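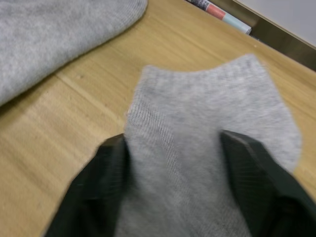 *Gray ankle sock between the gripper fingers, seen from the wrist camera*

# We're getting sock-hanging arms at our laundry. How do I set up the jobs around them so people still like working here?

**Posted by Analyn Cabrera, July 22, 2025** · Small Business Floor Talk · tags: laundry, automation, scheduling, training

Hi all! I run the small-items room at Dosten, a laundry that washes personal clothing for nursing homes. Sheets and towels go through the big side of the building and they've had machines for everything over there forever. My room is where the socks, bras, knit hats and hand-wash sweaters end up, and until this spring every single thing in it was done by hand.

In March we started a trial with a two-arm setup called the Peltamik. One arm holds a sock up by the hanger, the other one works on the next, and when it's going well I could stand there and watch it all day (I have stood there and watched it longer than I should). I am really excited about it. I have hung socks for a living and I know what my shoulders feel like after a full shift with my hands up at hanger height. If a machine wants that part of the job, it can have it!

So what I'm asking isn't whether we should do it. The owners have decided, and I'm for it. My question is about the people. We have a good crew, several of them have been here longer than I have, and they've all been told in writing that no one loses hours over this. I believe that. But the work is changing under them and I want to get it right before we go from the trial to regular shifts.

What I've noticed so far:

- The laying out matters a lot more now. By hand you just grab a sock out of the bin in whatever shape it's in. For the arms, we lay the socks flat, side by side, toes all the same way, and it goes so much better. That means somebody's job is now "laying out," which never used to be a job.
- Our talkers have gone quiet. Hanging used to be four people around a rack, chatting. Now it's one person at a table and the arms.
- The sorting got better, and I didn't see that coming. The person laying out has time to look at each sock, so we catch holes and missing name tags before they go out to the homes. 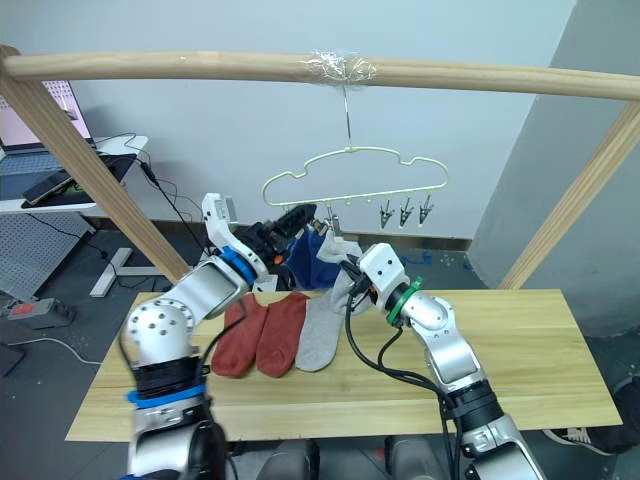 The other thing is speed. Ngau, who is our fastest hander-upper by a mile, did 189 socks in one go by hand during the trial, and in the same stretch the arms did 84. She was delighted, naturally, and the number is now on the break room whiteboard. I don't mind one bit. The arms don't need to beat Ngau, they need to keep going through the part of the afternoon when everybody's arms are tired. But a couple of people took that score to mean the thing is a toy, and a couple of others took it to mean they'll be told to race it. I want to get away from both of those.

So, specifically:

1. Do you rotate people through the machine station, or let one or two people become "the Peltamik person"?
2. How do you handle pay grade when a job goes from hanging to laying out plus watching plus clearing up a dropped sock? Ours is all one grade at the moment.
3. Anything you wish you'd done in the first couple of weeks?

I've got a crew meeting coming up and would love to walk in with something better than my own guesses. Thank you!!

---

## 3 replies

### rackandpinion (marked as most helpful)

Congratulations, this is a fun stage to be at. We went through something close to it at Veleck, where we pack sample kits. Ours is pick-and-place and yours is fabric, so take what fits.

**On rotating:** rotate, but let people get good first. We made the mistake of switching everybody every hour from day one because it sounded fair. What happened is that each person was at the station just long enough to get annoyed with it. They never got to the part where you start to know what it likes. We changed it to a full week each for the first round, then went down to half shifts once everyone had had their week. Much happier room. People started leaving each other notes, things like "turn the thick ones so the heel faces you," and those notes ended up being better than the manual.

If someone really doesn't want to do it, I'd let them skip the first round and ask again later. We had two holdouts and one of them now asks for extra turns. The other still doesn't like it and does other work, and that's fine too.

**On pay:** I would bring this up before they do. The job you describe has more judgment in it than the old one. Someone is deciding what goes on the table, catching holes, catching name tags, and deciding when to stop the thing. Write all of that down as a list of duties and take the list to the owners. In our case it came out as a small bump for everyone who had finished their week at the station, whether or not they were on it that day. Paying only the person at the station would have started a fight over who gets the station.

**On the first weeks:**

- Give everybody the authority to stop it, and mean it. The first time someone pauses it over something that proves to be nothing, say thank you in front of the others. You'll only get one chance at that first time.
- Put a second chair, or a second task, next to it. You said your talkers went quiet. We moved the label table so it faces the station, and that put two people within talking distance again. Costs nothing. In your room it could be pairing or mending, whatever is done sitting down and can be done while chatting.
- Keep a paper log of the drops and misses where the crew can write in it themselves. Ours filled up fast and the vendor's tech read every page when she came by. When a fix came in that had started as somebody's scribble, that person walked about ten feet tall for the rest of the month.

And on the whiteboard number: leave it up, but stop measuring that way from here on. Measure what the room gets out the door, hands and arms together. With us the daily total for the whole room is the only figure we post.

One question back. Who resets things when a sock slips – your crew, or do you have to call somebody? That changes my answer a lot. If your people are allowed to fix the small stuff, the job is interesting. If they have to stand and wait, it's dull, and they will hate it no matter how you rotate.

> **Analyn Cabrera:** This is gold, thank you. The crew does the resets for dropped socks, and they've all had the safety walk-through. Anything to do with the arms themselves is a phone call. I love the label table idea. Our pairing table could turn to face it with no trouble at all, I went and looked as soon as I read this. And I'm writing up the duties list tonight.

### mosspatrick

Just rotate them daily. Works fine at my job (bakery, not socks). Also get floor mats if you don't have them, standing and watching is harder on the feet than standing and moving.

> **Analyn Cabrera:** Mats! We have them at the folding side but not there. Adding it.

### third_shift_dee

Different angle, I'm on the floor and not a manager. We got an automated cart system at the hospital laundry where I work and I want to say what it felt like from the other side, because your post reads like you care about that.

The machine was okay. I like it now, I really do, my back is better than it's been in years. What was hard was that I used to be good at something. I was the one who could load a line fast without looking, and new people got sent to me to learn it. Then that skill didn't count for much and there was a stretch where I was a beginner along with everybody else, at my age. Your Ngau sounds like she could be in that spot, even though she won the race. Everybody's cheering for the 189 now. In a year it may be an old number on a whiteboard.

What helped me was getting asked. They had me show the installers how I load, slowly, and they changed where the pickup point was because of it. It was only an hour or so of their time but I felt like some of what I knew had gone into the thing. So if there's anybody from the company coming out to adjust the arms, put Ngau next to them. Let her show how she picks up the cuff and how she gets it on the clip. Fast hand workers do a bunch of little things they don't know they're doing.

Also, tell the crew early what the plan is for the busy weeks. We got told "no lost hours" too, and it was true, but no one said anything about overtime, and some of us counted on the overtime around the holidays. I had figured on 60 hours of it that season and got nearly none. It wasn't a lie exactly. It was just left out, and it took a long time for people to get over it. If overtime is going down, say so at the meeting with the real numbers, even if it makes the meeting worse.

The training part was good, by the way. We did ours in pairs, one person who was nervous about it with one who wasn't, and we got to pick our own partners. I'd do it that way again.

> **Analyn Cabrera:** Dee, I read this one twice and then I went and found Ngau. The Peltamik tech is due back soon and she's going to sit in for the whole visit. She already has opinions about how it grabs the thin dress socks and she said she's bringing a bag of the worst ones!
>
> The overtime thing I had not thought about at all. I asked the office for last year's hours so I can put them up at the meeting. I don't know yet what the answer will be for the holidays, so I'll say that too and give them a day when I'll have it.

> **rackandpinion:** Seconding everything Dee said about being asked. Bring the worst socks.

> **third_shift_dee:** Let us know how the meeting goes. And does it do the fuzzy ones with the rubber grips on the bottom? We get tons of those from the wards

> **Analyn Cabrera:** Haven't tried the grippy ones yet. They're going in Ngau's bag.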